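Knitwear Collection Opens in October With Folding Sessions at Gernus Hall

Donated sweaters and other knits will be taken in at Gernus Hall through the end of October, the Pleluvel clothing exchange announced this week. The hall's side entrance will be open for drop-offs from 10 a.m. to 4 p.m., and the exchange is asking that everything arrive clean, dry and folded.

The request about folding is new this year. Last fall the exchange received 3249 garments, most of them in tied trash bags. Sweaters at the bottom of the bags came out badly creased, and a number had stretched at the shoulders because they had been put in still on their hangers. Sorting ran nearly two weeks past the planned date, and the first giveaway was pushed back.

Pleluvel will also hold short folding sessions in the upstairs room at the hall. Each session lasts 50 minutes and is limited to 20 people. There is no charge. People who attend are asked to bring two or three knits of their own, at least one of them with long sleeves and one with a thick collar if they have it.

The method taught at the sessions can be done on any bed or large table. The sweater goes face down and is smoothed by hand from the middle outward. One side is folded in toward the center, with the sleeve laid back down along the fold. The other side follows. The bottom is then brought up once or twice, depending on the length of the body, and the bundle is turned over. A sleeve may also be left across the front, where it does no harm, as long as the cuff is lying flat.

Thick knits should be folded fewer times than thin ones. A heavy cable sweater needs one fold at the waist. A fine rib can take two. The exchange says the size of the finished bundle does not have to match anyone else's, and sorters will not refold a piece that is already flat.
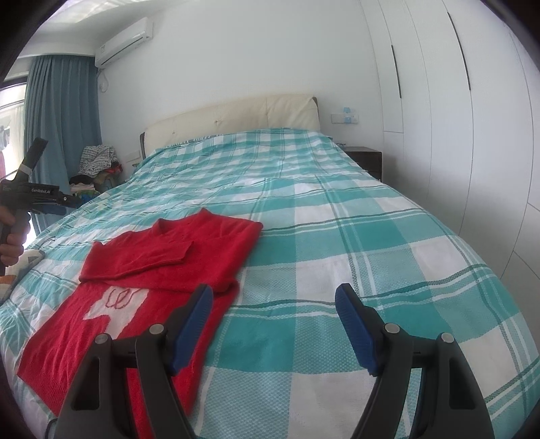 Can knits with a stitched design or lettering on the front be folded the same way?
They can, but the design should stay on the outside of the bundle or lie completely flat inside it. A fold that runs straight through raised stitching leaves a line that is hard to steam out.

Color is the other thing the sorters look at. Red and navy knits are kept apart from white and cream ones until they have been checked, and donors are asked to do the same at home. Pieces that combine a dark color with a white section should be washed alone in cold water before they are dropped off. Last year several white cardigans picked up a pink tint after sitting in a damp bag with a red scarf, and they had to be dyed before they could be given out.

The exchange is accepting sweaters, cardigans, vests, scarves, hats and knitted blankets in adult and child sizes. Small faults such as a missing button or a loose thread are fine. Items with moth holes should be put in a separate bag and marked, and that bag should be tied shut. They will go to the mending table or be unraveled for yarn. Socks, underwear and anything with a strong smell of smoke cannot be taken.

Donors who have a full closet to go through may find it easier to work in batches. The printed sheet available at the hall suggests laying out one type of garment at a time on the bed, folding it, and moving the finished stack to a chair before starting on the next. It also suggests keeping the bedspread on while folding, so lint and loose fibers end up on something that can be shaken outside and washed.

Flat boxes will be handed out at the side entrance while they last. The boxes were supplied by Toprak, a packing goods store on the same street, and hold up to 35 thin sweaters or a smaller number of thick ones. Paper grocery bags with flat bottoms are also acceptable. Plastic bags will be taken if nothing else is available, but they should be left open at the top.

Parking in front of the hall is limited to short stops. The lot behind the building may be used during drop-off hours, and a cart will be kept by the back steps for anyone with several boxes. Pickup from home is offered to people who cannot get to the hall, within the town limits only. Requests for pickup should be left at the front desk or by phone before noon.

Once sorted, the knits will be set out by size in the main room. The first giveaway is planned for the week after collection ends. Visitors may take up to five pieces each on the first day, with no limit after that. Anything left over will be sent to Brillent, the thrift store near the bus depot, and money from those sales goes toward heating the hall in winter.

Places in the folding sessions can be reserved at the front desk. The sign-up sheet is already out, and the first session starts at 6:30 p.m. in the upstairs room. The room is reached by stairs only. A second set of sessions will be held on the ground floor if enough people ask for it, and the desk is keeping a list.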